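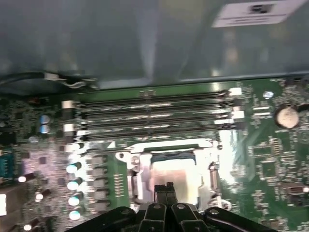

Halton refurbished tower, barebones: review

Price paid: 100 dollars plus shipping. Ordered in April, in use since. The kit is a case with the motherboard already mounted. Memory, processor and drives are the buyer's problem.

Access is good. With the side cover off, the four memory slots and the processor socket sit next to each other and can be reached without removing anything else. The slots are black with white latches, easy to tell apart from the surrounding plastic under poor light. On my unit all of the latches moved freely and returned to the upright position. The socket bracket is bright metal with a lever at the side. The lever was stiff for the first few cycles – firm pressure with the thumb was enough.

Cable routing is average. One dark cable is clipped where the case panel meets the board. The clip holds well, but it leaves little slack, and a longer run would have helped when I swapped the power supply.

The manual is a 26-page PDF, mostly safety notices. Memory population order is given in a table on the last page, which should be on the first. Firmware was one version behind and updated without incident.

With four modules fitted, the machine passed an overnight memory test with no errors. In my usual compile job it finished in 1,359 seconds, against 1,696 for the Leitner box it replaced. Idle noise is low. Under load the stock fan has a whine that I would not want on a desk.

Recommended for a workshop or a closet. For a living room, budget for a different fan.

Mathias Steiner, June 2026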